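4. Collecting the Cutting Demonstrations

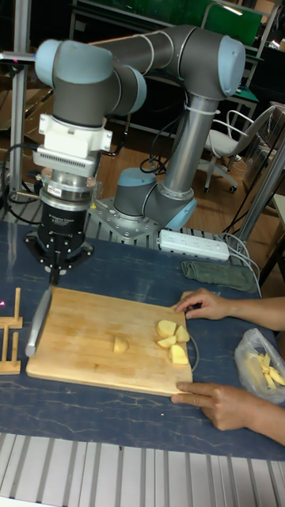
Figure 3. Cutting setup. The arm holds the knife in its gripper over the board while a person steadies the board by hand. The force-torque sensor is mounted between the arm and the gripper.

4.1 Workspace and tool

All cutting demonstrations were collected on the six-axis arm shown in Figure 3. The base is bolted to a perforated plate on the work table, and the wooden cutting board lies flat on the table mat within easy reach of the wrist. We did not clamp the board. A clamp would have fixed one pose of the board for the whole data set, and in early tests with the Wumbei controller the learned motion failed as soon as the board was turned by a few degrees. Instead, a second person held the board at its right-hand corners and set it down in a slightly different pose before each demonstration.

The tool is a kitchen knife held directly in the gripper fingers. We considered a printed adapter of the kind used in the Corkley peeling study, but an adapter makes the blade angle a constant of the hardware. Holding the handle in the fingers lets the knife slip a little under load, and this slip has to be handled by the policy. The grip was checked at the start of each session and corrected if the tip had moved by more than 2 mm from its reference position.

Peeled potato was used throughout. It is firm, cheap and fairly even in texture, and a failed cut is easy to recognize. Pieces ranged from thin slices to thick wedges, and cut strips were put into a clear plastic bag beside the board.

4.2 Two ways of giving a demonstration

Each task was shown in two ways. In the first, hand guiding, the arm was placed in gravity compensation and the teacher moved it by pushing on the wrist. In the second, remote control, the teacher stood away from the table and moved the arm with a handheld input device whose motion was mapped to the knife tip. Translation was scaled down near the board. Rotation about the blade axis was locked in both modes, as free rotation caused the blade to twist in the cut and gave the teacher no useful extra control.

Hand guiding is faster to learn but has a known drawback for contact tasks. The sensor sits between the wrist and the gripper, so it does not measure the teacher's push on the arm, but any touch on the gripper body or the knife is added to the cutting force. Teachers were told to keep their hands above the sensor. Demonstrations in which the gripper was touched were marked during collection and left out of the training set – they were kept for the filtering test in Section 6.

Under remote control the force signal contains only tool contact, gravity and inertia. The cost is that the teacher cannot feel the cut. We did not add force feedback to the input device. A plot of the vertical force was displayed next to the camera view, and teachers reported using it mainly to judge when the blade had reached the board.

4.3 Recording

Joint positions and the six force-torque channels were logged at 1000 Hz and resampled to 110 Hz for training. The gripper command was logged but was constant during a cut and is not used as a policy input. Gravity on the gripper and knife was removed with a mass model fitted once per session. Cable drag was not modeled. The cables loop from the sensor and gripper back toward the table edge, and moving them changed the lateral force offset enough to be seen in the raw data, so their routing was left alone within a session.

We collected 300 demonstrations in July, split evenly between the two modes. All were given by the same teacher, N. Korletey, to keep differences in personal style out of the comparison. A demonstration begins when the blade is above the piece and ends when it has been lifted clear. Moving the cut pieces aside was done by hand between recordings and is not part of the task.

The log files were converted to the Fornstead format and frozen on October 26, 2019. Later changes to the labels are listed in Appendix B. The Wetalwood data, collected on a different arm with a fixed board, are used only for pretraining and are described separately in Section 5.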